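Speaker notes - Planning and Perception for Board-Level Service
Darport Automation Software Group, September session

Slide 1. Welcome the audience and state the scope. The talk covers the planner, the pose estimator and the logging tools. Hardware selection is outside it.

Slide 2. The Ladonar planner holds one model of the work cell, which includes the open computer case, the fixture plate and the arm. Drive cages and cable bundles are entered as keep-out volumes.

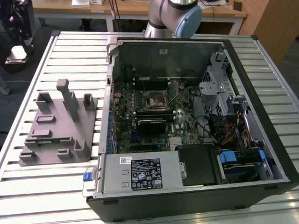
Each keep-out volume carries a margin of 3 mm. The planner samples 200 candidate approaches and discards any that cross a margin. Pause for questions on sampling.

Slide 3. Perception near the socket. The wrist view is used for the last part of the approach, when the fingers hide much of the board. Baptista, our pose estimator, fits the socket frame and the parallel lines of the memory slots - two features that tend to stay in view.

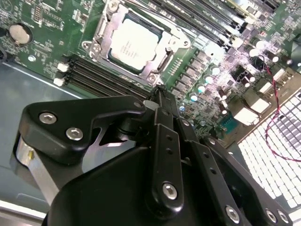 Endton Controls Laboratory

Bright areas remain a known weakness. Washed-out pixels are masked before the fit, and the estimator reports lower confidence to the planner. The test log now holds 2158 approaches, replayed against each new build in about 24 minutes.

Slide 4. Show the replay viewer. Allow time for questions on the log format.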